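Workshop Tips: Teaching a Robot Arm to Use Pens, Rags and Other Hand Tools

These notes are for people who share a small arm in a workshop, club room or garage and want to teach it simple jobs by doing the jobs themselves, either by pushing the arm through the motion or by driving it from a controller. They grew out of the bench notes at Fledwood, where the arm gets used for marking, wiping and light sorting. None of this replaces the manual for your arm. Read the part about the stop button first and try the button before you do anything else.

Before you start

Clamp the base to something that does not move. A folding table is too light. If the table rocks when you lean on it, your recordings will have the rocking in them, and the arm will repeat it.

Put tape on the floor where the table legs go. If the table gets moved on Saturday for some other project, you can put it back on the tape and most of your old recordings will still be usable.

Run the arm through its range once with nothing in the gripper. Listen for clicking at the wrist. A loose wrist screw shows up as a wobble in anything drawn with a pen, and you will waste an evening blaming the pen.

Clean the finger pads with a damp cloth and dry them. Marker ink, cooking oil and sawdust all make the pads slick. Do not use solvent on rubber pads.

Keep hair, sleeves and lanyards away from the elbow joint. Keep the stop button on the side of your free hand.

By hand or by remote

Pushing the arm by hand is quicker to learn. You feel the surface through the arm, and you stop when it stops. It works well for wiping a counter, pressing a lid down or closing a drawer. The drawback is that your own arms and shoulders end up in view of any overhead camera, and the arm will not see them later when it works alone. Stand to one side and hold the arm as far back as you can.

Driving it by remote takes longer to pick up. You lose the feel, so you tend to press too hard or hover above the work. Give a new driver 20 minutes of moving nothing in particular before you save anything. Have them touch the four corners of a sheet of paper, then the middle. When they can do that without denting the paper, they are ready for a tool.

Use the slow setting for both. A recording made slowly can often be played back faster. One made fast is hard to slow down without the corners coming out strange.

Good first jobs

Pick jobs where a mistake costs nothing. Moving a sponge from one side of the sink to the other is a good one. So is dropping clothespins into a bowl. Leave glass, knives and anything hot for much later.

Drawing on a whiteboard is the one we give to most people. It wipes off, the surface is flat, and you can see at once where the pressure changed. Start with a straight line, then a circle, then a figure 8. The 8 is harder than it looks. The pen has to change direction at the waist, and the crossing shows whether the driver was guessing or knew where the tip was.

A capped marker is no use for drawing but very good for practicing the pickup. Do the pickup as its own exercise until it is boring. Then add the drawing.

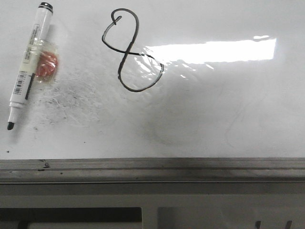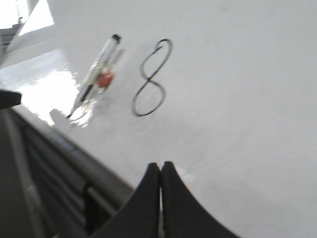 Figure 8 on the whiteboard, with the marker lying to the left of it.

One reader, writing in from a school shop, disagrees with starting on the 8. She has her beginners do nothing but a lower-case L for the first two sessions, on the grounds that it has one crossing and the pen never has to come back up to meet its own start. Her groups move on to the 8 after that and spoil far fewer recordings. She also asks them to say out loud which way they are about to turn, which slows them down at the point where they usually rush. We tried the L and have kept it in for anyone who finds the waist of the 8 frustrating.

Handling the marker

Lay the marker down in the same place each time while you are learning, and mark the spot with two short bits of tape if you have to. Later, when the arm can pick it up reliably, start changing the angle a little from one recording to the next. If you never change it, the arm will reach for the same spot whether the marker is there or not.

Grip it in the middle or a little toward the tip. Gripped near the end cap, it swings as soon as it touches the board.

If the barrel slips or turns in the fingers, wrap the middle with something soft. A wide rubber band does it. So does a strip of shelf liner held with tape. Check that the wrap is the same thickness all the way around, or the pen will sit crooked and the line will drift to one side.

Use a fresh marker. A dry one makes the driver press harder to get a line, and that pressure goes into the recording. Then when you put a new pen in, the arm mashes the tip. The store-brand ones from Brelero are fine for this. Buy a box and throw them out when they squeak.

Bullet tips are easier than chisel tips. A chisel tip gives a thick line one way and a thin one the other, and a beginner will think the arm is doing it.

The board itself

A board that lies flat is easier for a small arm than one on the wall. Put a thin rubber mat under it so it cannot creep. If it slides even slightly during the stroke, the two ends of an 8 will not line up.

Watch for glare. Lights overhead and windows to the side both bounce off a glossy board, and a camera will lose a black line in a white patch. Turn the board, pull a blind or move the lamp. Check the picture from every camera you use, as a spot that looks fine from above may be washed out from the wrist. Then leave the lights alone until you finish the batch, or record some in each kind of light if you want the arm to cope with both.

Wipe properly between tries. Dry wiping leaves gray smears and faint old lines, and after an hour the camera has a lot of half-erased curves to look at. A spray of water with a drop of dish soap, then a dry cloth, takes care of most of it. Old ink that will not shift can be drawn over with a fresh marker and wiped while it is still wet.

Clean the tray as well. The dust in it gets on the cloth and goes straight back on the board.

Recording

Start every recording from the same rest position. Bring the arm back to it at the end and hold still for 2 seconds before you press stop. Endings that are chopped short cause more trouble than bad drawing.

Do one job per recording. If you pick up the pen, draw, put the pen down and then decide to wipe the board, save the first part and start a new one for the wipe.

Small wobbles are fine to keep. You can keep a try in which you missed the marker once and went back for it, too, as long as the correction was calm. Throw out any try where you bumped the table, dropped the tool off the edge, talked to someone and lost your place, or had to reach in with your hand.

Decide on the spot. If you tell yourself you will sort them later, you will not. Caldeira, the free program we use for saving runs, lets you delete the last one with a single key, and most other programs have something like it. Learn that key.

Take a break after every 3 tries when you are new. Hands get heavy on the controller and you stop noticing how hard you are pressing.

Write down who drove. Two people can draw the same figure and go about it quite differently, one starting at the top and one at the waist. Agree on the starting point and the direction before you begin, and write that on a card next to the board. Mixed directions are the most common reason an arm hesitates in the middle of a shape.

Naming and storing

Give each batch a plain name with the job, the tool and the driver's initials. "Test" and "test new" mean nothing by August. Put a short text file in the same folder saying which pen you used, where the lights were and whether the pads had been changed.

Keep a copy on a second drive. The runs with video are large, and a full disk will sometimes save half a run without telling you. Check the free space before a session. Tesa, the old laptop next to our bench, has been filled up this way more than once.

More than 3000 runs are now stored there, and the ones that still get used are the ones with notes.

Trying it out

When you let the arm go on its own for the first time, put a thick cloth or a foam sheet under the board and keep your hand at the stop button. Let it run at slow speed. If it pushes into the board, stop it, raise the working height by a hair and run it again. Do not hold the arm back with your hand.

If it draws in the right place but picks up badly, record more pickups only. There is no need to do the whole job again. If it picks up well but the shape is poor, look at your slowest and fastest recordings and remove whichever ones are far from the rest.

If it does nothing at all, check that the cameras have not been swapped. Label the plugs.

Putting away

Cap the markers and store them flat. Park the arm in its rest position before you cut the power, with something soft under the wrist in case it sags. Wipe the board one last time and leave the cloth to dry over the rail.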